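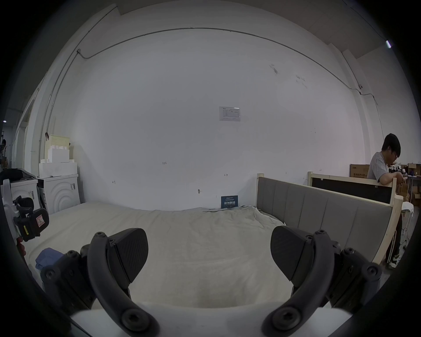 The view from a gripper: two black fingers, a wrinkled sheet, and a second gripper peeking in on the left.

How We're Teaching a Robot to Make a Bed

Jan 10, 2026

Do you make your bed in the morning? I do, mostly, if pulling the blanket over the lumps counts. (My mom says it doesn't.) So you can imagine how funny my family thought it was when I joined the robot club at school and the project turned out to be BEDS.

Our project is called Kekik. There are seven of us on the team, I'm 13, and our coach is Ms. Um. Her whole name is Mi-kyung Um, and she used to fix elevators before she taught science, so she has excellent stories about buttons. We started in September and I thought we'd be done in two weeks. Ha!

Why a bed is hard

Think about a toy block for a second. If you pick up a block, it stays a block. You can turn it over, put it down, or drop it on your foot, and it's still the same shape. Robots like that a lot.

Now think about a bedsheet. Grab one corner and pull, and the other end does something weird. A fold pops up in the middle. You smooth that one out and there's a new one by your elbow! A sheet can be crumpled in so many different ways that you could never write them all down in a list. People call this kind of thing "deformable," a fancy word for stuff that changes shape when you touch it. Socks are deformable. So is pizza dough, and so is my little brother's hair.

The first thing I wanted to do was write one giant set of instructions. Go left, close fingers, pull, go right, open fingers. I wrote it all out on the bus and was very proud of it. Ms. Um read it and asked me, "What if the sheet is a little bit sideways today?" Well, then my robot would pinch the air and pull it very carefully across the bed. Back to the notebook.

Showing instead of telling

The other way is to show the robot what to do, over and over, until a computer can find the pattern. It's like learning to tie your shoes. I bet your grown-up didn't hand you a page of instructions. They tied the shoe while you watched, and then you tried it and made a terrible knot, and then they tied it again.

But there's a problem. My hands don't look anything like robot hands. I have five fingers on each one and they bend all over the place. If the robot is going to have two fingers, it would be better if I did the job with two fingers too.

So we use a hand-held gripper! You hold it in your hand and it does the grabbing for you, a bit like those claw toys that pick things up off the floor. Look at the picture again and find the two black pads facing each other. Those are the fingertips. See the slanted lines on them? They're little ridges. Rub your thumb over the edge of a coin and you'll feel something like it. Smooth things slide past each other easily, and bumpy things catch, and for cloth you want a bit of catching.

There's a camera on the gripper too, so the picture is taken from right where the grabbing happens. It makes everything look round and stretched, like looking through a peephole in a front door. I love that part. Straight walls go all bendy! The wide view is useful, because the computer gets to see the fingers and also lots of the room they're in.

Two people's worth of hands

Some jobs need just one hand, like picking up a sock. A sheet really wants two. One hand holds a corner still and the other does the pulling, so we work with two grippers, one for each hand. My brain did NOT like this at first. I kept squeezing the left one when I meant the right one, and I said sorry to the bed at least once.

Sang-wook Cheon is the best at it on our team. He goes slowly, and he never yanks. I asked him for his secret and he said he pretends there's a cat asleep under the sheet. Now I do the cat thing too, and it works great.

What a turn looks like

When it's my turn, I mess up the sheet first (the best job in the whole club). Then I start the recording, do one small bit of the job, and stop. One small bit might be finding an edge, or pulling a fold flat. Each recording is called a "demonstration," but we call them demos. Then I mess up the sheet in a new way and go again. If you always start with the same mess, the robot only learns that one mess!

We do this for 30 minutes and then switch, since your arms get tired in a spot you didn't know you had. Our goal is 600 demos. Whoever isn't holding the grippers writes down which ones were good and which ones had a sneeze in them.

Bad demos are interesting, by the way. I wanted to throw all of mine away. Ms. Um had me keep the ones where I missed the edge and then went back and got it, so the robot can see what fixing a mistake looks like. I think that's pretty nice of us.

Words to know

Gripper: the part of a robot that grabs. Ours has two fingers, but some have three, and some use suction, like an octopus.

Demo: one recording of a person doing the job.

Training: when a computer goes through lots of demos and works out what usually comes next.

Deformable: able to change shape when you push or pull it. You already know this one!

Try it at home

You don't need a robot for this. Get two pairs of kitchen tongs (ask first, and not the hot ones) and a pillowcase. Crumple up the pillowcase on your bed. Now try to lay it flat using only the tongs, one in each hand. No fingers, no elbows, no chin!

Then do it again with one eye closed. It's a lot harder to tell how far away the cloth is, isn't it? Next, get a friend to watch you and write down each thing you do, in order. Mess up the pillowcase, swap places, and have your friend follow that list exactly, even when it stops making sense. My cousin tried it with my list and ended up pinching the mattress.

Questions kids ask me

Does the robot get bored? Nope. I do, a bit, near the end. Then we put on music.

Is it going to make my bed for me? Not soon, sorry! Right now we're working on one corner. I call it the Poltedach corner, after a dragon I made up in second grade, and the name has sort of stuck with the whole team.

Can I join a club if I don't know any coding? Yes, I didn't know any. Bring snacks and ask to hold the grippers.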